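Marlene Penner on milling, and charging for it

Marlene Penner had been baking for the Prirkia farmers market for nine years before she bought a mill. She bakes three kinds of bread there now, all with flour she grinds herself in a back room behind the shop.

"I was tired of not knowing what was in the bag," she says. "The wheat came from somewhere and that was the end of what I could tell people."

Her wheat comes from Brayden Hiebert, who farms outside town. She took her first delivery in June, 300 pounds of it, and the first two weeks of bread went badly. The loaves spread and the crust tore.

"I was treating it like the old flour. Fresh whole wheat drinks more water and it ferments faster. I had to cut the rise by an hour and a half. Brayden thought his wheat was bad. I told him to wait."

The price was harder to settle. A large loaf went up two dollars when she switched, and some regulars stopped coming. A few of them have come back for the rye.

"I don't argue with them. It's a lot to pay for bread. But I pay Brayden what he asks and I pay my daughter a wage, and the price comes from there."

Her daughter Kirsten works the early shift and handles orders. The two disagree over sourdough labels. Kirsten wants every ingredient printed on the front of the bag, and Marlene thinks a card on the counter is enough. For now they do both.

Asked if she would sell through a grocery store, Marlene shakes her head. One chain asked for sliced loaves with a week of shelf life.

"I can slice it. I can't make it last a week without putting something in it, so we left it there."

She plans to start selling flour by the pound this fall, once she finds paper bags that don't leak at the seams.
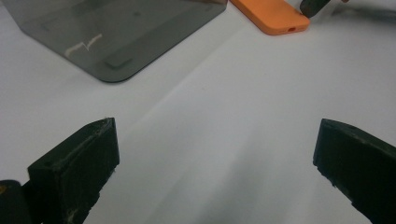 A white tabletop in soft light.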